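4. Première utilisation de la balance de cuisine Turnano 400

4.1 Mise en place

1. Posez la balance sur un plan dur et horizontal. Un torchon, un tapis ou une planche souple sous les pieds fausse la mesure.
2. Ouvrez le compartiment situé sous l'appareil et insérez les deux piles en respectant les signes + et -.
3. Appuyez sur la touche ON. Tous les segments de l'écran s'allument, puis 0 g s'affiche.
4. Maintenez la touche UNIT pendant trois secondes pour choisir entre grammes et onces.

Remarque : si l'écran indique « Lo », remplacez les deux piles en même temps.

4.2 Peser avec un récipient

1. Placez le récipient vide au centre du plateau.
2. Attendez que la valeur se stabilise. Le bol Turnano de série pèse 391 g.
3. Appuyez sur TARE. L'écran revient à 0 g.
4. Ajoutez l'ingrédient. Pour un deuxième ingrédient, appuyez de nouveau sur TARE.

Attention : la tare est perdue à l'extinction. L'appareil s'éteint seul au bout de deux minutes sans variation de poids.

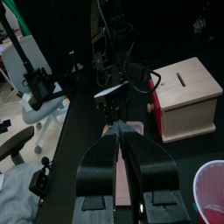
4.3 Petites quantités et objets plats

La balance ne réagit pas toujours aux poids inférieurs à 2 g. Pour la levure ou les épices, versez d'abord le produit dans une coupelle tarée. Un article plat et rectangulaire, comme la pièce rose de la photo, se pose à plat au milieu du plateau, sans dépasser sur l'écran. S'il porte un petit élément arrondi que vous voulez peser à part, retirez-le et notez la différence : avec 426 g avant et 313 g après, l'élément pèse 113 g.

4.4 Nettoyage

1. Éteignez la balance.
2. Essuyez le plateau avec un chiffon légèrement humide, puis séchez-le.
3. N'utilisez ni éponge abrasive ni produit à base d'alcool.

Attention : ne plongez jamais l'appareil dans l'eau. Le bol seul passe au lave-vaisselle, panier supérieur.

Si la valeur affichée dérive de plus de 3 g à vide, reportez-vous à la section 6, « Étalonnage ».

Version de la notice : 29/10/2025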